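Around the Workroom, Summer Edition

Every summer I promise to put up more pictures of the workroom, and every summer the pictures sit on my phone until somebody writes to ask whether we have closed for good. We have not closed! The back room on Kirkmont has been busy since June, mostly with people getting small projects ready for the fall market, and I have finally sat down with a pot of coffee to write a few lines to go along with it all. Please forgive me if I ramble. I like this room very much, and once I get going on the subject of tables and tape I can be hard to stop.

For anyone new, the workroom is the long room behind the Kaewmanee frame shop, and it is open to anybody who wants a clean table and a bit of company while they glue, fold, sort or pack. You bring your own project and we supply the tables, the lamps and the boxes. There are 2 big tables and a smaller one by the sink that the card makers have more or less claimed for themselves.

The table with the black cloth

Of all our tables this is the one people ask for first. The dark cloth is kind to the eyes when you are working with little pieces of hardware, and metal brackets show up on it beautifully, where on bare wood I would be patting around for them half the afternoon. It does hold its creases. I have ironed it, I have hung it over the shower rail, and I have now made my peace with it. The cardboard tray in the middle is the kind we use for nearly everything, low on all four sides and open on top, so you can see at a glance what you have put in it. The glue gun lives toward the back.

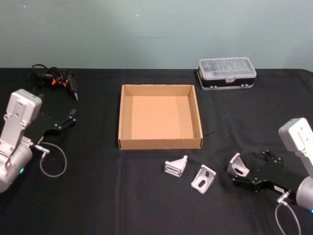 The wall color

I get more questions about the pale blue-green paint than about anything we make, so I will answer it once and for all. It came from Rasteck, in the matte, and we bought two cans and used every drop. It has picked up a scuff and a couple of white specks since then, as walls do in a room where people work, and I keep meaning to touch them up. Maybe over the winter, if there is a quiet week and someone will lend me a short ladder.

Trays and boxes

We started the summer with 700 flat trays, a gift from Temis when they cleared out their storeroom, and there are around 300 left. They fold up in a few seconds once your hands learn the trick of it — press the corners in before you lift the sides. Please take what you need for your project and leave the rest flat on the shelf, with the heavier cartons at the bottom. If you end up with one that has gone soft at the corners, it can go in the paper recycling by the back door.

Thank you to everyone who came by, and to those of you who wiped down a table on your way out without being asked. More pictures when I get to them.

Posted Aug 19, 2023

Recent galleries
Card makers' afternoon
Picture frames, before and after
The big shelf clear-out
Spring market tables
Paper stars for the front window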